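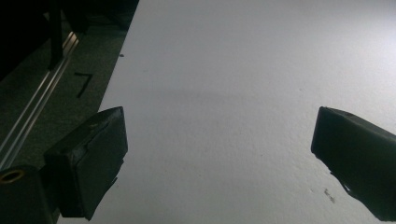

Chaminda Begum wanted snow, and she wanted it by supper.

"Not cotton," she told Lakmal. "Cotton looks like cotton. I want a whole field of it, flat and bright, with the light coming in from the top right the way it does over Vallow in the morning!"

Lakmal Barua had been her partner in miniature towns for long enough to put the kettle on before he answered. The two of them had built Merken first (a fishing village, all roofs and ropes), then Sovell with its crooked bridge, and now they were on Vallow, the mountain one, the one Chaminda had been drawing on the backs of envelopes since she was a girl. Vallow had a church already. It had a bakery with a door that opened. What it didn't have was any ground to stand on.

"White board," said Lakmal. "A big sheet, plain as you like."

"Plain!" said Chaminda, delighted. "Yes! Plain is perfect, plain is what it looks like after a night of snow, before the first dog gets out."

So they cleared the long table. The jars of moss went to the windowsill, the glue went in the sink for some reason, and the tin of tiny people went on top of the radio, where Chaminda could keep an eye on them. Then they carried the board in sideways through the kitchen, turned it once by the stove, turned it back again, and laid it down.

Oh, it was wonderful. A blank white sheet in a room full of clutter has a pull to it, and they both leaned over it with their hands behind their backs like people in a museum. There was a faint speckle all through the surface, and where the lamp caught it the whole upper corner glowed.

"Look, there's a valley," said Chaminda, and she followed a band of shadow across the middle with her finger held just above it. "The river goes there. It's frozen, of course."

"That's the shadow of the lamp arm."

"It's a river, Lakmal."

He moved the lamp an inch. The river moved an inch too, and Chaminda said that was even better, it gave the bakery a view.

They argued happily for an hour over where the station should go. Lakmal wanted it close to the church. Chaminda wanted it far out, so that the passengers would have to walk in with their suitcases and their scarves up over their noses, and the baker would see them coming and put out the good rolls. She got her way, mostly because she had already invented the passengers. One of them was a piano teacher called Mrs. Maurya who had ridden 3,344 miles with a cake on her lap, and you can't ask a woman like that to get off next to a church!

"And how high up are we?" Lakmal asked. He had his pencil ready for the sign.

"High enough that your ears pop. High enough that they ring the bell 100 times on the first day of snow, and everybody comes out in slippers to listen."

He wrote it all down in the green notebook, bell and slippers and cake, under the date, 13/08/2023. It was a hot, sticky Sunday. The windows were open and next door's sprinkler was going round and round, and neither of them heard it, because they were up to their knees in a Vallow winter.

Chaminda took the lid off the tin and picked through it until she found the one she was after, a woman in a brown coat with a square painted box in her arms. She set her down alone, far out on the white.

"There," she said. "She's just got off the train."

Lakmal crouched until his chin was level with the table.

"She's going to need a path," he said, and went to look for the gray paint.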